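May 13, 2020

Dye day again. Cletus rang first thing to say the Veno wool had turned up, 500 grams of it, and could I please stop using the good scales for onion skins. (I will not.) So I've finally started on the turquoise for the Hediver blankets, the colour we've been arguing over since January!

Pot 1 was the old recipe, straight out of Demetrius's book. Too green. It's a perfectly nice colour, just the wrong one, and I've wound it off for socks. Pot 2 had less yellow and I kept it at 60 degrees the whole way, stirring far more gently than last time, when I managed to felt half a skein. Much closer, I think. I want to see it in daylight tomorrow before I say anything to Erivgate. 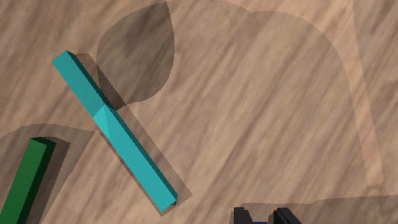
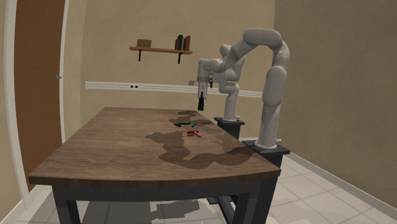
The trouble with a turquoise is that it won't sit still. I took the pot 2 sample to the window, then under the lamp, then out to the yard, and I'd have sworn to three different wools. The long bar on the tabletop does the same thing, bright turquoise on its lit top and a much deeper teal down the side, and it's the side I'd like for the border stripe. So pot 3 will be pot 2 with a pinch of black, or maybe a bit of navy if there's any left in the Wikström tin.

Cletus thinks the black will make it muddy. We'll see! Demetrius did it once for a shawl and it came out lovely, but he didn't write down how much, did he.

Batch number for the labels is 2,130. Need more vinegar, and a new thermometer for the small pot.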